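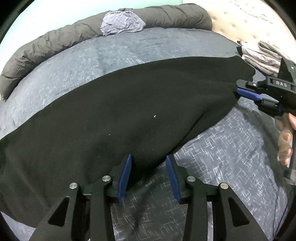 Kenna Forsyth
Before you spend £599 on a washer dryer, please think about where the water vapour goes and how small the drying load is. I had one in my last flat in Pilamstead. The drum takes a full wash, but it can only dry half of it, so you must take half the clothes out wet and find a place for them anyway.

Iona Mowat
Thank you, Kenna. I wrote my first post too quickly, so I will repeat the question in a better way. We are two persons in a flat with one bedroom, no balcony and no garden. Until now I have carried everything to the launderette on Stakside. It is going to close in February. The kitchen has space for one machine only. The Bustico washer dryer costs £599 and a simple washing machine costs much less. In my country almost everybody dries clothes on a line outside, so I have no experience with dryers of any kind.

Most of our washing is dark work clothes, and I also want less fluff on them.

Archie Hepburn
Posts: 3,911
Buy the simple machine and a heated airer. I have said this in every thread of this kind and I will go on saying it. A washer dryer is two machines in one box, and when one of them breaks you lose both.

Torquil Menzies
I do not agree with Archie. We have had ours for a good while and it has not needed any repair. A heated airer in a one-bedroom flat means that you live beside wet sheets all winter. Iona, do you have an extractor fan, or a window you can leave open?

Iona Mowat
There is a window in the bathroom and it opens well. The fan makes a noise but I am not certain that it moves any air.

Torquil Menzies
Hold one sheet of toilet paper against the grille. If it stays there, the fan is pulling.

Iona Mowat
It fell into the bath.

Archie Hepburn
Then your first purchase is a fan, whichever machine you choose. Ask the landlord, as the fan should be his business.

About the fluff: turn the dark things inside out, wash them without towels, and look in every pocket for tissues. Do not fill the drum to the top. Clothes need room to move so that the fluff can go away with the water.

Kenna Forsyth
Also clean the filter at the bottom of the machine. I did not know that mine had one. The smell was terrible, and I found a hair grip and a bus ticket in there. Put a flat dish and an old towel under the little door first.

I must add that on my washer dryer the fluff was worse after the drying programme than before it. The manual told me to run a short rinse with an empty drum after towels, and this did help a little. I can't speak for the Bustico.

Archie Swanson
Different Archie here. Has anybody mentioned the time? My washer dryer needs most of an evening for one full cycle. If you work shifts, as I do, this is a real problem with the neighbours below. I start mine at 2 in the afternoon when I have a late shift, and never at night.

Torquil Menzies
Mine is not so slow, but I only dry small loads. Shirts and underwear go through the dryer, and trousers go on hangers over the bath. Thick cotton trousers come out of any dryer with hard creases.

Archie Hepburn
So you paid for a dryer and you hang your trousers over the bath.

Torquil Menzies
Yes, and I am satisfied with it. Towels are the reason I have it.

Iona Mowat
I have read everything twice. I wrote to the landlord this morning about the fan. I think now that I will take the simple machine and a heated airer with a cover, and put the airer in the bathroom with the door closed. Does the cover make a big difference, or is an old bed sheet enough?

Kenna Forsyth
I use a sheet. Leave it open a little at the top so that the damp can come out, and turn the thick things over after 3 hours.

Archie Swanson
Measure the bathroom door before you order. My airer has wings, and I can't open both of them in there.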